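Do Playlist Pitching Services Work? I Paid for One

I put out a four-song EP in March under the name Surau, and for a week I did what every musician does now, which is refresh a stats page. Then an email came in offering "guaranteed placement with trusted curators." I know how that sounds. I paid anyway, mostly to see what I'd get.

What I got was 3,643 streams on one song in 12 days. The other three songs barely moved. If people liked the first track, you'd expect a few of them to try the second. Out of all those plays I picked up 2 followers, and one was Roy Hartley, who plays bass on the record.

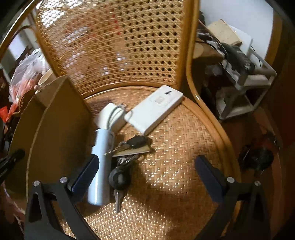

I asked Rocío Puma about it, who has put out far more music than I have. She told me to look at where the listeners were. More than 91 percent came from a single city I've never played in or mailed a shirt to. Maybe they love slow guitar songs there. I doubt it.

The company's reply talked about "momentum" and offered me the next package up. I asked which playlists I'd been on and got a list of names with no owners - just stock covers and songs that had nothing in common.

Compare that with the night we opened for Thiele in Sambridge. It was a small room and half of them were talking, but we sold enough CDs to cover gas, and a few of those people still write to me. I don't have a chart for that.

I've asked for a refund. No answer so far.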